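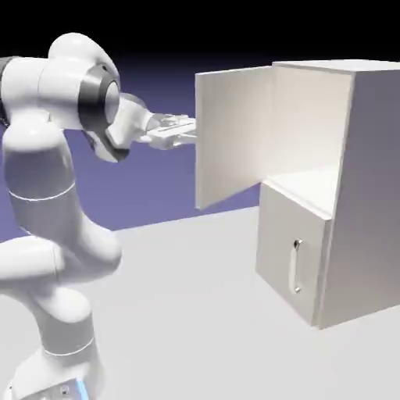

Backyard watchers wanted for a summer nature diary in Usdale

Hi, I'm Larasati Rahman, and I'm looking for people who like to sit on a porch and stare at bugs.

Let me back up a bit. I grew up in the last house on Latuheru Lane, the one with the green gate and the jackfruit tree my father swore would never fruit in this climate (he was right, poor tree). When I was nine I kept a notebook of everything that came into our yard over one summer. Toads under the water barrel, a wren that nested in my uncle's rubber boot, the moths on the kitchen screen, all of it with terrible drawings. My mother found that notebook last winter in a box of curtains and mailed it to me, and I read it straight through standing up in the hallway with my coat still on.

So now I'm moving back for the summer, into the same house, and I want to do it again. Only this time I'd love company! I'm calling it the Purnideo Diary, after the creek that runs behind the lane, and I need 15 people who live in or near Usdale to keep a diary of their own yard, balcony, stoop or patch of roadside for 30 days.

You do not need to know anything. I mean it. I still mix up my sparrows. If you write "small brown bird, very bossy, chased the other small brown bird" then I will be delighted with you. What I'm after is what you notice and what it makes you think of, so if the smell of wet grass sends you off on half a page about your grandmother's laundry line, please leave it in.

What you'd be doing

Pick one spot outdoors and sit there for a while each day. Early morning is my favorite, when the spiderwebs still have dew on them, but evenings are fine and so is your lunch break. Write down what you saw and heard. A few lines is plenty, a few pages is also plenty. Missed a day? Write "missed it" and carry on. Sketches, pressed leaves and coffee stains are all welcome.

I'd like people to write by hand if they can, and I'll give you a notebook and a pencil (the soft kind, they work on damp paper). If handwriting is hard for you, type it or record yourself talking and I'll do the typing. Kids can take part with a grown-up, and a family can share one diary as long as you put your initials by your entries so I know who to blame for the snail poetry.

We'll get together twice at my place, once at the start to hand out notebooks and walk down to the creek, and once at the end to read bits out loud and eat. The creek path is steep and gets muddy after rain, so wear shoes you don't love. There's no step at the side door, and anybody who'd like to skip the path can stay up on the porch with me and the lemonade.

What you get

There's a thank-you of $30 for each diary, paid at the second get-together. It comes out of a small arts grant and I wish it were more. You keep your notebook too. I'll borrow it to copy pages from, and you tell me which ones are off limits.

The plan is to put the best pages from everybody into a little book. Grernex, the print shop in town, has given me a price for 196 copies (don't ask me why that number, it has to do with how the paper gets cut), and you'll get two of them. Your name goes in, or a made-up one if you're shy.

Who I'd love to hear from

People who've lived here forever and remember the lane before it was paved. People who moved in last month and don't know what that noise at night is (frogs, most likely). Night-shift workers, because I've never once been awake for whatever goes on out there at 3 a.m. And anybody with a view of the old orchard, please, please write to me. I used to steal plums there and I'd like to know who's eating them now.

How to sign up

Drop me a note by June 4, 2018. Tell me your name, where your sitting spot would be, and one thing you remember seeing outdoors as a kid. That last part is how I'll choose if there are too many of us, and a short answer is fine.

You can put your note in the mailbox at 199 Latuheru Lane, or leave it at the counter at Grernex in an envelope with my name on it. Add a phone number or an email address so I can get back to you. I'll answer everybody within the week, including the people I can't fit in, and if you'd like to keep a diary on your own anyway, come to the reading and bring it along.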